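How to reach the old fort in Traleo without a car

I visited Traleo in November and could not find clear instructions anywhere, so I write them for other travelers.

1. Take the morning bus from Nominen. It leaves from stop 2, behind the station. On Saturday the first one goes at 8:40.
2. Buy the ticket before you enter. The driver does not accept bills over 200.
3. Get off at Jia bridge and follow the yellow signs. The path has 343 steps – wear good shoes.
4. At the top, go left for the fort. The right path goes down to the river and it is much longer.

For packing, I put small things in a mesh bag. It weighs almost nothing and dries fast. 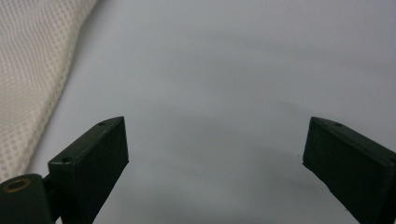
*Off-white mesh on a pale gray surface*

The last bus back is at 17:15. If you miss it, ask in the tea house for a taxi.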